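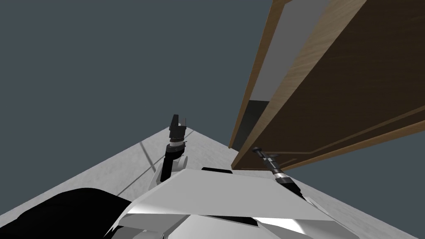

Henok Birhane wants to know why we still bother with a simulator at all, given that we have perfectly good real furniture to bump into. He sent this as a one-line email at 6 in the morning, so we assume he means it.

Fair enough, Henok. The short reply is that a simulated cabinet never needs its door glued back on. The longer one is that the Vadmont set is due in September with 2,000 examples of two-armed cabinet work in it, and as of this issue we have 1,225. They are recorded from the robot's own viewpoint, which means a fair amount of torso, a slanting floor and a wood-grain cabinet looming over everything like a disapproving aunt. The model has to learn from what the robot sees, and what the robot sees is often itself.

Sumeya Workneh has been going through the rejects. Most are dull: a gripper that stops short, an arm that wanders off toward a gray wall and stays there. She is keeping those, labeled as failures, over the mild objections of Ferdinand Gisler, who feels we have enough failures of our own. A learner that has only watched tidy reaches tends to fall apart at the first untidy one - much like the rest of us.

Two requests, then. If you are recording, vary where the robot starts, even when you have found a spot you like. And please write the note before you hit reset. "Arm did the thing again" is not a label, Ferdinand.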